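Painemal Repair Room: progress report to the Jakine Fund
October 2025
Prepared by Suryani Nasution

The repair room has opened every Saturday since April, apart from the two weeks when the hall roof was being fixed. Visitors have brought in 100 items so far. We mended 32 of them on the day and a further batch after ordering parts. Kettles, lamps and radios are still the most common.

The grant has paid for the bench tools, the electrical safety tester and the first half-year of rent. Puspita Pelupessy ran the basic wiring course over six evenings. Seven people finished it and four now help at the Saturday sessions.

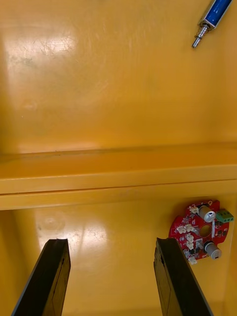 Small push-pull solenoid with a blue casing and return spring.

Spare parts have cost more than we planned. Our usual supplier, Prerkau, raised its minimum order in the summer, so we now buy jointly with the Wukley group and split the delivery charge. We have moved £100 from publicity to cover the difference, as agreed by email.

The evening session for people who work on Saturdays has not started. We need a second keyholder first and hope to have one by the end of next month. Receipts are attached. The rent for the next half-year is due before your next payment, and we would like to ask whether part of it could be paid early.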